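The Table I Couldn't Stop Thinking About

How a year of eating dinner off a door turned me into someone with opinions about wood

6/26/24

I should start with the door. When my last roommate moved out she took the dining table with her, fair and square, it was hers, and I had a spare closet door in the hallway and two sawhorses from my uncle's garage. So for a year I ate off a door. It had a hole where the knob used to go, and I kept a jam jar in the hole with forks in it, and I'd love to tell you it was charming. Guests thought so. I'm the one who lost a slice of toast down there before I found the jar.

What the door did do was make me pay attention to other people's tables. I'd go over to somebody's place for chili and catch myself running my palm along the underside of the edge, like a horse trader. I started asking rude questions. What's it made of? What did you put on it? Does it wobble? (They all wobble. People fold up a piece of cardboard in their first week and then they live with that piece of cardboard for twenty years.)

And the thing I kept coming back to, over and over, was butcher block. You know the stuff, even if you don't know you know it. Strips of wood glued side by side until you've got one thick, heavy slab with stripes of slightly different color running through it. Your grandmother may have had a square of it next to the stove. The coffee shop near you has a whole counter of it, with rings from a thousand iced lattes.

I grew up around it. My parents' kitchen had a butcher-block island that came out of a school cafeteria when the district closed the building, and it was older than both of them. It had a burn on one corner shaped like Florida. I did my homework on it, rolled out pie dough on it, and one September I covered half of it in cider vinegar and newspaper trying to clean my late aunt's costume jewelry, and you can still see the ghost of the newsprint if the light's low. My mother wasn't mad. She got out some sandpaper, rubbed at it for five minutes, decided she didn't care, and made soup.

That's the part I wanted back, I think. A surface you can be a little careless with.

So I went shopping, and boy, was I not ready. My first stop was Hermans, a lumberyard forty minutes from me that still has a paper calendar on the counter and a dog asleep under the saw blades. (On a shelf, the blades. The dog was fine.) I walked in and asked for "a butcher-block tabletop, please," like I was ordering a sandwich, and the man at the counter asked me edge grain or end grain. I said the regular kind. He was very nice about it.

Let me save you the embarrassment. Edge grain means long strips laid on their sides, so you see lines running the length of the table. It's the one most people picture, and it's cheaper. End grain means lots of little blocks stood upright, so you're looking at the cut ends, like a checkerboard. Knives love end grain. Your bank account doesn't. For a dining table you want edge grain, and if anyone tries to talk you into the other one, they have either a lot of money or a slab they need to get rid of.

Then there's the wood. Maple is the classic: pale, hard, plain as toast. Birch looks close enough to maple that I've been fooled twice. Beech goes a bit pinkish. Oak has all that open grain, and it's lovely, and it will hold on to every crumb you ever drop. Walnut is gorgeous and I wanted it very badly. The walnut one at Hermans was $1278 and I stood next to it for so long that the dog got up to check on me.

I did not buy the walnut one.

What I'd fallen for by then, anyway, was the light stuff. I've got a north-facing kitchen with one window, and a dark table in there would be like parking a piano in a closet. A pale top bounces the daylight around. It looks clean even when it isn't, it goes with whatever chairs you drag home, and it sits well on nearly any floor, including the gray concrete that every converted warehouse and basement seems to have these days.

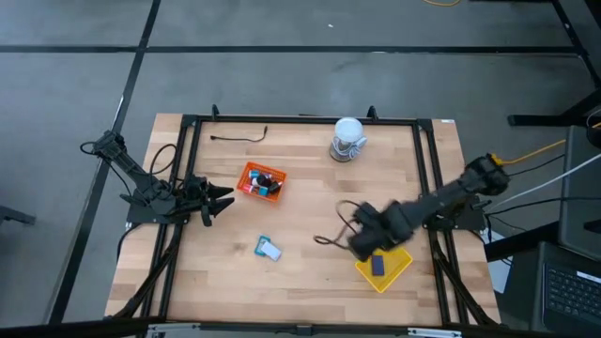
A light butcher-block top on a gray concrete floor.

Pale wood does have its troubles. Red wine is one. Turmeric is another, and turmeric is worse, trust me, I make a lot of dal. And blue cheese rind, of all things, left a smudge on my friend's birch table that outlasted two of her jobs. But pale wood also sands back beautifully, and that's what I kept reminding myself while I was waving my credit card at things I couldn't afford.

My second stop was Gisten, a secondhand place in an old roller rink. If you've never shopped for furniture under a disco ball, I can recommend it. They had exactly one butcher-block top, no legs, leaning against what used to be the skate counter, with a piece of masking tape on it that said $300 and then, under that, "heavy!!" with two exclamation points. It was edge grain and it was maple, or so the tag claimed. One end had a row of little holes where somebody must have clamped or screwed something down, and there was a stain in the middle the color of weak tea.

I loved it right away! I called my brother, who has a truck and a bad back, and he said absolutely not, and then he came.

The legs were a whole other saga. I'd picked out some steel ones from an online outfit called Clirkent, black, very plain, the kind that bolt on in pairs. They arrived in a box so beaten up it looked like it had walked. The bolts were the wrong size. I wrote to them, they sent new bolts, the new bolts were also the wrong size but in the other direction. I finally took one leg to the hardware store and held it up in the aisle until a teenager in an apron took pity on me. If you're bolting metal legs to a solid wood top, by the way, get the ones with slots instead of round holes. Wood swells and shrinks across its width with the seasons, and it needs some wiggle room or it'll crack itself trying.

I sanded for 4 evenings. I know people who find sanding soothing. I put on old radio mysteries and complained out loud to an empty apartment. Start coarse, go finer, wipe off the dust, and don't press down hard, let the paper do its thing. The tea stain got lighter and lighter and then quit getting lighter, so it lives there now, and I set the salt on top of it. I left the little holes alone too. I like wondering what was there.

For the finish I'd read so many opinions that my eyes had gone funny. Mineral oil is cheap and you have to keep doing it, monthly at first. Hardwax oil costs more and lasts. Varnish and the plastic-type coatings make it so you can spill anything, and also so it feels a bit like eating off a bowling lane. I ended up with a tin of Bundetau hardwax oil that a neighbor had left over from her floors. You put on a thin coat, thinner than you think, then buff off whatever hasn't soaked in, wait overnight and do it again. I put the first coat on way too thick and had a sticky table for a week. My sleeve has a stripe on it to this day.

Oh, and please lay your oily rags out flat outside to dry, or drop them in a bucket of water. They can heat up and catch fire all by themselves if you leave them in a wad. I knew that as a fact and still had one balled up in the sink when my brother came by, and he gave me a speech.

All told, with the top, the legs, the sandpaper and the pizza I owed for the truck, I came in right at $500. You can get a brand-new table for less. It'd come with matching legs and you'd have it together by lunch. I get it, and some days with that sander I'd have gladly swapped.

But I had six people over last weekend, and we were crammed in so tight that the person on the end had to eat left-handed. There was corn, and a big messy tomato thing, and somebody set a hot skillet straight down on the wood before I could yelp. It left a mark, a brown curve near the window side. She was mortified. I got her another ear of corn.

It doesn't look like Florida yet. One more skillet might do it.

The door's back on the closet now, with a real knob. I kept the jar.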